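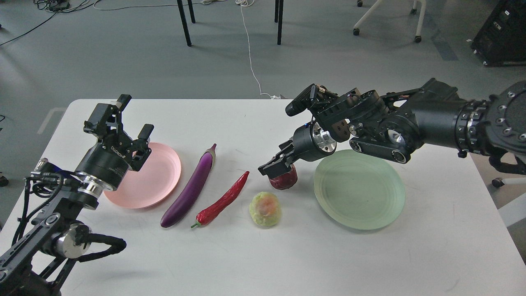
Pink plate, green plate, four vegetables (one of them arguably a fruit). Right arm over the dark red one.

Print this entry | E-mail this entry

Search this diary: Enter keywords Go

Wednesday, October 23, 2019

Back at the Fodville workshop after supper, having promised myself I would only tidy the cables. I did not tidy the cables. I spent the evening teaching two arms to put groceries on plates, a job I can do with one hand while holding a sandwich.

The table went in back in July and I still think it was the best decision of the whole build. White top, rounded corners, easy for the camera to tell from anything I put on it. It shows every scratch, and I have made plenty. The old bench swallowed the eggplant completely. As far as the software was concerned there was no eggplant.

Tonight's rule was simple: left arm serves the pink plate, right arm serves the green one, and neither goes visiting. I ran the routine 31 times and wrote down 17 as good, though I was generous with a few where the pepper ended up half on the rim. The pepper is a pest. It's narrow, it lies at a slant, and when the fingers come down a hair off they pinch the table and look very satisfied with themselves. The eggplant is easier if you grab it by the fat end and hopeless if you go for the stem.

The round dark red one is my favorite. Big target, no opinions. I put it close to the green plate on purpose so the right arm would have an easy win to start with, the way you let a kid beat you at checkers.

Changed the open position on the left gripper again. It now parks with the fingers as wide as they go, pointing up, like somebody waiting to catch a baseball. Wider parking costs a little time on each run and saves me from the closing bug, so I'll live with it until I find the bug. I have been going to find the bug for 11 days.

The calibration is still the one I did at Plirnerham, before everything got moved, and I suspect that's where my sideways error comes from. The right arm drifts toward the middle of the table after a dozen runs or so. I have been fixing this with an offset I typed in by hand, and then a second offset to correct the first. I am not proud of it. I named the file Thambiah so it would at least sound like it had been planned.

Total spent since spring is some $3000 on mounts, cables and plates. The plates were not the expensive part.

For tomorrow: redo the calibration, delete both offsets, try the pepper turned the other way. Shorter cable for the left wrist if there's one in the Rerach box. Eat the eggplant before it goes soft, and buy another one.

Print this entry | E-mail this entry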